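"The hand learns before the head"

Teodor Kristiansen talks about teaching by demonstration at Skerkby

Published 2019-06-22

When I came to meet Teodor Kristiansen, he asked me to wait until he had finished an episode. He was sitting with both hands on the controls and did not look up. I waited, and after some minutes he put down the controls, rubbed his wrists and offered me coffee.

Kristiansen is responsible for the demonstrations at Skerkby, a small company which teaches robots simple household work. The present project has the name Geum. It started in September of last year, and its subject is the kitchen table: putting food into a basket, moving dishes, and clearing things away. A person does the task through the robot by remote control, the movements are recorded, and later a program is trained on the recordings.

"People expect that we write instructions," he told me. "Move ten centimeters, close, lift. I did such work for many years at Vinivo and I was quite good at it. But with a strawberry and a basket it becomes too long. It is easier to show."

I asked him how a normal task looks. He answered that most of them are so small that visitors are disappointed. There is a wicker basket, a tray, something blue to cook in or to eat from, and toy food. For the Geum project they have written 32 tasks of this kind, and each of them must be shown 300 times before Kristiansen gives it to the training group.

"Three hundred times is a lot of strawberries," he said, and laughed for the first time.

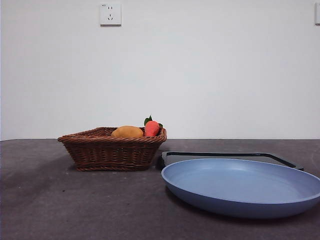

Learning to be slow

Kristiansen was not a natural operator, as he describes it himself. In his first weeks he worked too fast. He wanted to be effective, and he was proud when an episode was short. Then his colleague Wenche Magnusson, who trains the models, asked him to sit down beside her and watch his own recordings.

"It was uncomfortable," he remembers. "I saw that I approached the object from the left, changed my mind, and came from above. For me it was one movement. For the program it was two different opinions about the same thing. Wenche asked me, which one do you want it to learn? I had no answer."

Since that time he decides the way before he starts. If he goes over the rim of the basket from the front, he does it from the front in the whole series. The objects get new places between the episodes, but the manner of working stays the same. He also makes a very short stop above the basket before he opens the fingers. Magnusson has asked for this stop, because it makes the moment of release easier to find in the recordings.

I wondered if a demonstration does not become too perfect in this way. He thought about this question for a while.

"Yes, it can. If I never make a mistake, the robot never sees how to come back from one. So in some of the episodes I go a little wrong with purpose. I come down too far to the side, and then I correct. But I write it in the notes. A mistake which is not in the notes is only a mistake."

What the fingers do not tell

The most difficult part, in his opinion, is that the operator feels almost nothing. When we hold a piece of fruit, the skin tells us if it is about to slip. With the remote control there is only the picture and some resistance in the handle.

"You have to learn to see pressure," Kristiansen explained. "I look at how the object sits between the two fingers. Is it in the middle, or is it out at the tips? If it turns when I lift, I have taken it badly. A round thing is the worst, it always wants to leave."

He told me that new operators squeeze much too hard. They are afraid to drop. He lets them practice a full day with only one round object before he shows them anything else.
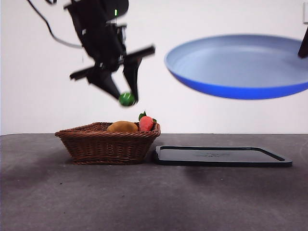
The one who suffered most from this practice day was Sohail Rizvi, who came to the team from a shop for bicycle repair. Rizvi joined us for the coffee and did not protest against the story. "I went home and I was dreaming of closing and opening," he said. "But on the second day I did not think about my hands anymore. I thought only about the fruit." Kristiansen considers him now the most even operator in the house, and it is Rizvi's recordings he uses when he wants to explain to a guest what a good demonstration is.

The two men do not agree in everything. Rizvi prefers to watch the view from the wrist, where the fingers are large and near. Kristiansen keeps his eyes on the view from the side, and uses the wrist only for the last part of a grasp. They have discussed it many times.

"From the wrist you know very well where the fingers are, but you can lose the basket," said Kristiansen.

"From the side you guess the depth," said Rizvi.

Magnusson's program receives both views, so for her the discussion has no importance as long as each operator is faithful to his own habit.

Throwing away

On the day of my visit the team had 791 accepted episodes for the Geum project. Another 375 were rejected. I found this number high, and I said so.

Kristiansen was not troubled. Some are rejected for a simple reason, such as an arm which passes before the camera at a bad moment. Others look fine, but the operator has hesitated, and a hesitation is also a thing that can be learned. He reviews the episodes himself in the afternoon, when he is too tired to operate but still awake enough to be strict.

"In the beginning I kept everything. It hurts to throw away your own work. Then we trained one model with all and one model with only the good ones, and the second was calmer. I cannot say it in a more scientific way. Wenche can, she has the curves."

He also looks at the end of every episode. The operator should leave the objects and bring the fingers away from the basket, so the program sees clearly that the task is over. 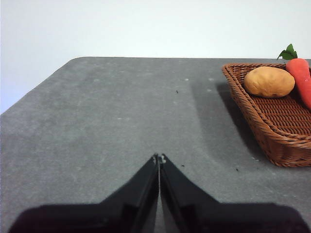

Before, many of their recordings stopped directly after the release. The trained robot put the object down in a correct way and then did not know what to do. It stood above the basket and trembled a little. "It was waiting for us to tell it that it can go home," said Rizvi. They had to record two of the tasks again from the beginning.

I asked about the future. A company called Midero has shown interest in using the same method for packing, with real goods and a faster rhythm. Kristiansen is careful when he speaks of it. The toy food is light and keeps its shape, and he does not believe that everything they have learned can be moved over to heavy boxes. What he thinks can be moved is the way of working: to choose one manner, to write down the exceptions, and to look at your own recordings even when it is not pleasant.

He would like also to have more different people at the controls. Until now there are three, and the third, Aslak Fjeld, works only in the mornings. Fjeld is left-handed, and Kristiansen noticed that he places the objects in the basket in another order than the rest of them. First he wanted to correct this. Then Magnusson asked him to leave it, and they are now making a separate series with Fjeld alone, to compare.

"Maybe his way is better," said Kristiansen. "I will know it after the summer."

Then he looked at the clock, finished his coffee and went back to his chair. There were 12 episodes left on his list for the day.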